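Workshop notebook, Saturday, started 9:15 in the morning

Project: Nondesden (tabletop skirmish rules), combat chapter, third rewrite
Table: two sides, same terrain as last session

Goal for this session is the wound procedure. The old version asked for three rolls per hit: to hit, to wound, armor. Players on the last run kept forgetting which of the three the cover modifier applied to. The rewrite folds armor into the target number, so a hit is now 2 rolls and cover only ever touches the first one.

Changes made to the sheet before play:
Armor value removed as a separate stat. Light adds 1 to the wound target, heavy adds 3.
Shields apply from the front arc only. Wording still bad, see below.
"Stagger" renamed "Halt" to stop the confusion with Stamina on the cards.
Point cap left at 200 a side.

Forces: Grercombe militia (the cheap, wide list) against the Masilela wardens (few models, all heavy). This pairing breaks things fastest, because the wardens sit at the top end of every table in the book and the militia sits at the bottom.

Game one. Wardens won in turn five. Militia archers could not hurt heavy armor at long range at all: base target 5, plus 3 for armor, gives 8 on a six-sided die. The old separate armor roll always left a small chance. Patched during play with "a natural 6 always wounds." Wrote it in pencil on both sheets.

Game two, same lists, patch in force from the first turn. Militia won on objectives with 76 points of models still on the table. Wardens lost two models to natural sixes in one volley, which felt swingy but within what the list should risk when it walks across open ground.

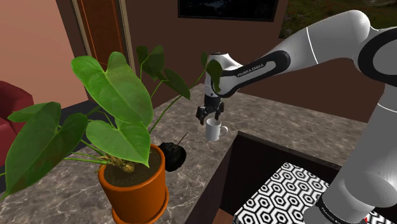

Went back to the numbers after lunch. Ran the long-range volley on paper with the patch and without it, for militia groups of four, six and eight. With the patch, the group of eight comes out slightly ahead of its points cost against heavy armor and well behind it against light. That is the wrong way around. A player who reads the tables closely will keep the big group pointed at the most expensive target on the board and ignore everything else.

Options:
(a) Natural 6 wounds, but only at short and medium range.
(b) Natural 6 causes a Halt instead of a wound when the target number is above 6.
(c) Drop heavy to plus 2 and raise the wardens' price.

Prefer (b). It uses a rule already on the card and keeps heavy armor worth buying. The cost is one more line in the Halt entry, and that entry is long already. (a) is simple but brings back the dead archers at long range. (c) means recosting everything in the Graretti supplement as well, and I do not want to open that file again before the core book is stable.

Shield wording. Current text: "A shield improves armor against attacks from the front." Both sides read "improves" differently – one as plus 1, one as moving up a category. Replace with "Add 1 to the wound target for attacks that start in the model's front arc." Arc is measured from the center of the base. Base edge gave two arguments in game one.

Game three, option (b). Stopped at turn four, result clear enough. Halts mattered: wardens reached the bridge one turn late and the objective was already held. Score at the stop was 117 to the militia. Still too high for a four-turn game, but the bridge is in a poor spot and both lists scored off it.

Card notes: the Halt icon and the Hidden icon look the same across the table. Make one of them solid. Type on the range strip is fine.

To do:
Rewrite Halt entry, max four lines.
Rerun volley math for crossbows, which ignore 1 point of armor and may not need (b) at all.
Move the bridge one hand's width toward the ford.
Strike "Stagger" from the index – still listed twice.
Open question: does a Halted model keep its shield bonus? Played as yes today. Nothing in the text says so.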